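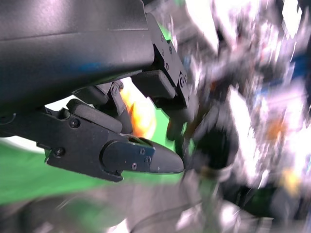
Nachts im Garten: Was fliegt denn da?
Sprechnotizen, Vortrag im Gartenforum Flirmont, 27.05.2023
Kamol Prasertsri

Folie 1, Titel

Begrüßung, Dank an die Gärtnerei Zieliński für den Raum und die Pflanzen vorne am Tisch. Kurz warten, bis hinten alle sitzen.

Einstieg mit Frage: Wer hat gestern Abend irgendwo eine Außenlampe brennen sehen und hingeschaut, was darum herumfliegt? Hände zeigen lassen. Dann: Was war es? Meistens kommt »Motten«. Sehr gut, damit kann ich arbeiten!

Motten sind für viele die kleinen Grauen, die Pullover fressen. Dabei sind das nur ein paar wenige Arten, und die interessieren sich für unseren Garten überhaupt nicht. Der allergrößte Teil unserer Schmetterlinge ist nachts unterwegs. Tagpfauenauge, Zitronenfalter, Admiral, das ist die kleine Tagschicht. Ich liebe sie auch, aber heute geht es um die anderen.

Folie 2, wie ich dazu kam

Kurz halten, höchstens zwei Minuten!

Vor sieben Jahren hing am Morgen ein Ligusterschwärmer neben unserer Haustür, so lang wie mein Zeigefinger, mit rosa gestreiftem Hinterleib. Ich dachte ernsthaft, der sei irgendwo ausgebrochen, aus einem Tropenhaus oder so. Dann nachgeschlagen: heimisch, ganz normal, Raupe frisst Liguster und Flieder. Beides wächst bei uns am Zaun. Der hatte vermutlich schon als Raupe neben mir gewohnt, während ich dort Unkraut gezupft habe.

Seitdem hänge ich von Frühling bis Herbst ein Tuch auf. Meine Gartenliste steht bei 129 Arten, und mein Garten ist wirklich nichts Besonderes: Reihenhaus, Kompost, eine Hecke, ein zu großer Flieder, Wiese dort, wo ich mit dem Mäher schlecht hinkomme.

(Falls jemand fragt, ob das viel ist: für einen normalen Garten ordentlich, wer Kleinschmetterlinge gut kann, kommt deutlich weiter. Ich kann sie nicht gut. Da lasse ich vieles offen.)

Folie 3, Tag oder Nacht, woran man es sieht

Fühler! Tagfalter haben fast immer kleine Keulen am Ende, bei Nachtfaltern sind die Fühler fadenförmig, gesägt oder richtig gefiedert wie ein kleiner Farn. Gefiedert sind sie vor allem bei den Männchen. Die riechen damit die Weibchen, und zwar über erstaunliche Entfernungen.

Flügelhaltung ist ein schöner Hinweis, aber keine Regel. Viele Eulenfalter legen die Flügel wie ein Dach über den Körper, viele Spanner breiten sie flach aus.

Und dann die Ausnahmen, die ich so gern mag: Das Taubenschwänzchen steht am hellen Mittag vor dem Lavendel in der Luft und wird jeden Sommer als Kolibri gemeldet. Die Gammaeule fliegt tags und nachts. Die Widderchen, schwarz mit roten Flecken, sitzen in der Sonne auf Flockenblumen und zählen trotzdem systematisch nicht zu den Tagfaltern. »Nachtfalter« ist eben ein Alltagswort. Hier nicht in die Systematik abbiegen, sonst ist die halbe Stunde weg (in Russtead ist mir genau das passiert).

Folie 4, Tarnung

Langsam sprechen, das ist die Folie, auf der die Leute raten sollen.

Mondvogel: sieht in Ruhe aus wie ein abgebrochenes Birkenzweiglein. Silbergraue Rinde und vorne am Kopf eine helle gelbliche Stelle, wie frisches Holz an der Bruchkante. Erst fragen, was sie sehen, dann auflösen.

Achateule: zerknittertes welkes Blatt, rosa und olivgrün, die Flügel sogar in Falten gelegt.

Birkenspanner: den kennen manche aus dem Biologieunterricht. Helle und dunkle Form, die dunkle wurde in verrußten Industriegegenden häufiger und nahm mit besserer Luft wieder ab. Kurz erzählen, viele freuen sich, dass sie das noch wissen.

Rotes Ordensband als Gegenstück: Vorderflügel wie Borke, und wenn man ihm zu nahe kommt, klappt er sie auf und darunter leuchtet es rot. Schrecksekunde für die Meise, und für mich beim ersten Mal auch.

Folie 5, Fledermäuse

Mein Lieblingsteil, nicht zu schnell werden.

Viele Nachtfalter können Ultraschall hören. Die Ohren sitzen je nach Gruppe an der Brust oder am Hinterleib. Ruft eine Fledermaus in der Nähe, lassen sie sich fallen oder fliegen wilde Haken. Wer mit einem Schlüsselbund neben dem Leuchttuch klimpert, kann das manchmal auslösen, denn im Klimpern stecken hohe Töne. Bitte selbst ausprobieren, aber nur einmal, die Tiere haben Besseres zu tun.

Einige Bärenspinner klicken sogar zurück. Je nach Art warnt das vor schlechtem Geschmack oder stört die Ortung. Ein Falter, der einer Fledermaus ins Wort fällt! Pause lassen.

Folie 6, wer fliegt wann

Nachtfalter gibt es das ganze Jahr. Im März Kätzcheneulen an blühenden Weiden, mit der Taschenlampe hingehen, sobald es dunkel ist. Im Mai und Juni die Schwärmer. Im August wird es am Tuch voll, da sitze ich am längsten draußen und bin am nächsten Tag zu nichts zu gebrauchen. Im Herbst die gelben Eulen, gefärbt wie das Laub. Und wenn schon Frost war, flattern im Scheinwerferlicht die Männchen des Kleinen Frostspanners. Die Weibchen haben nur Flügelstummel und krabbeln am Stamm hoch.

Obstbaumleute werden hier stöhnen, Leimringe und so weiter. Frage annehmen, aber auf später legen.

Folie 7, Studa

Unser Nachbarschaftsprojekt. Entstanden aus einem Gespräch über den Gartenzaun, inzwischen machen 16 Gärten mit. Alle leuchten an denselben Abenden, jeder bei sich, zwei Stunden ab Einbruch der Dunkelheit. Danach gehen Fotos und Notizen herum, und dann wird gestritten, ob das nun die eine oder die andere Graseule ist.

Über 600 Meldungen sind in der gemeinsamen Liste. Zeigen, wie eine Zeile aussieht: Abend, Garten, Art, Wetter, wer bestimmt hat. Die Spalte »unsicher« ist die wichtigste. Bitte benutzen! Eine offene Meldung ist mir zehnmal lieber als eine geratene.

Was mich überrascht hat: wie verschieden Nachbargärten sind. Bei mir kommt der Nachtkerzenschwärmer nie, zwei Häuser weiter saß er am Weidenröschen. Ob das am Garten liegt oder am Zufall, kann ich mit unseren Daten nicht sagen. Das auch so sagen.

Folie 8, selbst leuchten

Was man braucht: weißes Bettlaken, Wäscheleine, Lampe. Für den Anfang reicht eine helle Lampe mit Blauanteil, UV lockt besser. Bei UV nicht in die Lampe schauen, Schutzbrille, und Kinder nicht direkt davorsetzen.

Guter Abend: warm, schwül, bedeckt, kein Mond, wenig Wind. Leichter Niesel macht nichts, solange die Elektrik dafür ausgelegt ist und trocken steht.

Vorsichtig gehen, im Gras ums Tuch sitzen auch welche. Fotografieren, wo sie sitzen. Nicht anfassen, die Schuppen gehen ab.

Nach zwei Stunden ist Schluss, Licht aus, Tuch sanft ausschütteln, am besten in die Hecke hinein. Wer das Tuch bis zum Morgen hängen lässt, deckt dem Rotkehlchen den Frühstückstisch. Außerdem nicht jede Nacht leuchten, die Tiere verlieren am Licht Zeit und Kraft.

Für alle ohne Lampe: Köder! Rotwein mit viel Zucker warm auflösen, abkühlen lassen, dicke Schnüre hineinlegen und abends in die Büsche hängen. Damit kommen Arten, die sich fürs Licht kaum interessieren, Ordensbänder zum Beispiel. Riecht nach Glühwein, die Nachbarn fragen garantiert nach.

Folie 9, was im Garten hilft

Zum Tisch mit den Pflanzen gehen. Mikro mitnehmen!

Nektar für abends: Seifenkraut, Nachtviole, Nickendes Leimkraut, Geißblatt, Nachtkerze. An der Nachtviole riechen lassen, die duftet aber erst gegen Abend richtig, also nicht enttäuscht sein.

Wichtiger als Nektar ist das Raupenfutter. Weiden, Schlehe, Weißdorn, Eiche, wenn jemand den Platz hat. Labkraut, Ampfer, Brennnessel, ganz gewöhnliche Gräser. Flechten am alten Apfelbaum bitte dranlassen, davon leben die Raupen der Flechtenbärchen.

Laub liegen lassen, viele überwintern darin als Puppe oder Raupe. Verblühte Stängel ruhig bis ins Frühjahr stehen lassen. Beim Mähen immer ein Stück aussparen und beim nächsten Mal ein anderes.

Licht: Dauerbeleuchtung aus. Wo man Licht braucht, Bewegungsmelder, nach unten gerichtet, warmer Farbton. Die Solarkugeln im Beet ansprechen, freundlich bleiben, die halbe Reihe hat welche zu Hause.

Folie 10, Fragen

Kommt fast immer:

Warum fliegen sie ans Licht? Mehrere Erklärungen, lange wurde vor allem der Mond als Orientierung genannt. Es wird weiter daran geforscht. Nicht so tun, als wäre das geklärt.

Buchsbaumzünsler? Ja, auch ein Nachtfalter, eingeschleppt, und eigentlich ein hübsches Tier. Raupen absammeln, regelmäßig ins Innere der Büsche schauen. Spatzen und Meisen fressen sie inzwischen mancherorts mit.

Sind die haarigen Raupen giftig? Eichenprozessionsspinner Abstand halten und melden. Sonst gilt: haarige Raupen nicht in die Hand nehmen, anschauen ist wunderbar. Der Braune Bär hat als Raupe eine Frisur, die muss man gesehen haben.

Welches Buch? Eines mit Fotos der Falter in Ruhehaltung nehmen. Die alten Tafeln mit gespannten Tieren sind wunderschön und helfen am Tuch wenig.

Zum Schluss die Liste für den nächsten Leuchtabend herumgeben, Stifte liegen beim Wasser. Stirnlampe mitbringen, möglichst mit Rotlicht, und eine Jacke. Wer mag, kann gleich noch mit mir an die Hauswand hinterm Gewächshaus gehen, da saß vorhin ein Mittlerer Weinschwärmer.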